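"You stop thinking about your own fingers after a while"

I had pictured a joystick. I don't know why, maybe too many claw machines as a kid, but when Da-eun Kang told me she spends her working day driving a humanoid robot by remote control, I showed up at Harkomia ready to see a joystick. What she handed me was a pair of gloves and a headset that smelled strongly of lemon wipes.

"Everybody asks about the joystick," she said, very kindly, and tightened the strap at the back of my head.

Da-eun has been teaching robots this way for three years. She does the task herself, the robot copies her hands, and the whole thing gets saved: what the head camera saw, what every joint did, when the fingers closed. Do that enough times and you can train the robot to have a go alone. How many times is enough? She laughed at me. "For the first task we did, they told me 30. I believed them! We ended up with more than 400, and it still dropped things."

The current job is handovers, where a person holds something out and the robot takes it. I said that sounded easy, and she made a face at her colleague Iresha Haque, who plays the person. Iresha is on the other end of every single one of these, so she has opinions.

"A cup is easy," Iresha told me. "A cup has one place you want to grab it. Then you get to the long stuff, the stuff with hinges, and you have to decide together. I feel it through the object when she's got it. There's a little tug, and then I let go. The trick is that I have to let go the same way I would for a normal person, and after 300 of them you start getting lazy and letting go early."

Letting go early is the big sin around here. The robot learns from whatever is in the recording, Da-eun explained, so if Iresha lets go too soon, it learns to lunge. They had a whole batch like that back in September and had to throw it out. (Iresha would like it known that she had a cold.)

Then I had my turn, and oh boy. The strangest part is the delay, which is tiny, but your body notices it right away. I closed my hand, the black hand in front of me closed a blink later, and I immediately closed mine harder, as if that would help. It doesn't help. Da-eun told me to breathe and look at the object and leave the hand alone.

"You stop thinking about your own fingers after a while," she said. "For me it took a couple of weeks. The thumb is the last thing to come. My thumb was terrible."

My thumb was also terrible. I managed to take a sponge.

I asked her about the other way of doing it, where you grab the arm itself and walk it through the motion. She likes that for simple jobs, wiping or pushing a drawer shut, and she did a lot of it at her last place. "But you can't really do fingers that way. You've got two hands, and the robot has ten fingers, and you're standing in front of its camera the whole time. So all it sees is your elbow."

Does she talk to it? A little, she admitted. Mostly she says "wait" under her breath, and she's pretty sure she's saying it to herself. Iresha says it's louder than that.

What she wants next is to stop halfway. She'd let the robot start a handover by itself, take over only when it gets into trouble, and give it back once things are steady. They've tried it on a few easy objects, and she finds it more tiring than doing the whole thing, like sitting next to a teenager who's learning to drive. "My foot is on the brake and there isn't a brake," she said.

I gave back the gloves and asked if I could stay for the tripod. They let me have the chair by the door.

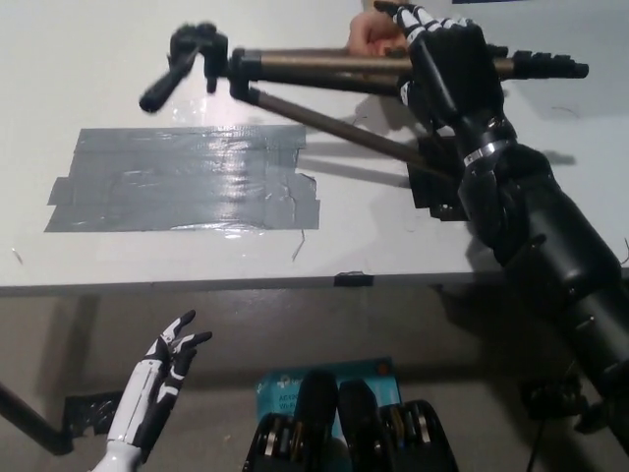

Two hands on the tripod, one human and one robot, during a handover at Harkomia.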